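Grorico Pantry Snack Box, six months in
Review by Siiri Venckus
22 May 2019

I signed up for the Grorico snack box in December, mostly for the office. There are eight of us on our floor and the vending machine downstairs had been out of order long enough that people were bringing in their own food and hiding it in drawers. A monthly box seemed like an easy fix. I have now received six of them and have a fair idea of what works and what doesn't.

How it works

You pick a size, you fill out a form about allergies and dislikes, and a carton shows up once a month. You can't choose individual items on the basic plan. You can mark whole categories as "less of this" or "none of this," and in my experience the "none" setting is respected and the "less" setting is mostly ignored. I asked for less trail mix. I got trail mix every month.

There is an upgraded plan where you choose everything yourself from a list. I tried it for one month and went back. The list is long and poorly sorted, with the same product showing up under two or three headings, and it took most of my lunch break to get through it.

What comes in it

The mix is salty and sweet, with the salty side a little ahead. Chips, crackers, pretzels, cookies in boxes, granola bars, nuts, dried fruit and the odd pack of gum. Most of it is ordinary supermarket food in single-serving sizes. If you are hoping to discover small producers, look at Balogh instead, which I used at my last job. Their boxes are more interesting and they cost more, and half of what came in them sat around until somebody took pity on it. People at work want chips they recognize.

The chips go first every time. The bags are small, and a person who wants chips in the middle of the afternoon will often take two. I would happily trade all of the dried fruit for more chips, but the form doesn't let you do that. The boxed cookies go next. They also travel better than anything else in the carton. In six months I have had only one box with cookies that were broken enough to complain about, and Grorico credited me for it without asking for a photo.

Granola bars are the weak point. They are dry and there are too many of them. Estíbaliz Robles, who sits across from me, takes the spare ones for hiking, and without her we would have a cabinet full.

Packing

The carton is plain brown cardboard with crumpled paper on top and nothing between the items. That's fine for bars and nuts. It is less good for chips, which end up wherever they fit. The bags themselves hold up well and I haven't had one burst, but the contents of the ones at the bottom are usually in smaller pieces than I'd like. In the March carton someone had put the cookie boxes on top of the chips, and in April it was the other way around, so I don't think there is a system.

Boxes with a shiny outer wrap tend to pick up creases in the carton. It makes no difference to the food. If you are putting snacks out for visitors it might bother you.

Dates have been good. I check them when I unpack, and the shortest I have seen was a bag of pretzels with five weeks left on it. Everything else had months.

Storage

You do need somewhere to put it all. For the first two months we left everything in the carton under the printer table and people dug through it, so the good things vanished in a day and the rest sank to the bottom. I then bought a wire shelf rack from Gukach, and it made a bigger difference than I expected. Bags stand in the front and boxes lie behind them. I now put out part of the delivery at a time and keep the remainder in a cabinet - not locked, just out of sight - and the box lasts close to the full month.

I also lay out a couple of things on the gray table by the window if we have someone coming in for a meeting. One sweet and one salty is enough. Usually that means cookies and chips. 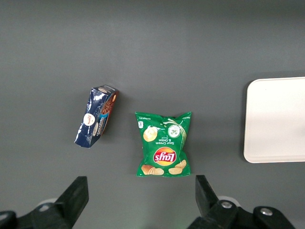
A boxed cookie item and a single-serving bag of Lay's in green.

Those two are fairly typical of the better half of a delivery. The less exciting half is nuts, bars and raisins, and you already know what those look like.

Delivery and customer service

Five of the six deliveries came inside the window they gave me. The other one was two days late, and I got an email about it before I had noticed. Shipping is included in the price. The tracking page is slow and sometimes shows the previous month's box, so I have stopped looking at it.

I wrote to customer service twice, once about the broken cookies and once to skip a month when most of us were going to be away. Both times I had a reply the next morning. Skipping is supposed to be possible from the account page as well, but the button did nothing for me in two different browsers.

Value

You pay more than you would at a warehouse store. I worked it out for one delivery, item by item, and buying the same things myself would have saved enough for a decent lunch. Against that, I don't have to drive anywhere or carry anything up the stairs, and the company pays. For a household I would not bother. For a small office without a shop nearby it makes sense.

I looked at Dumport too before signing up. Their price per item is lower, but they wanted a full year up front, and I wasn't willing to do that for pretzels.

Good: snacks people eat, long dates, quick replies from customer service, easy to skip a month if you write to them.

Not so good: too many granola bars, careless packing, the "less of this" setting, the website in general.

I have kept the subscription going through the summer and moved down one size. If they ever let basic customers swap the granola bars for chips, I'll move back up.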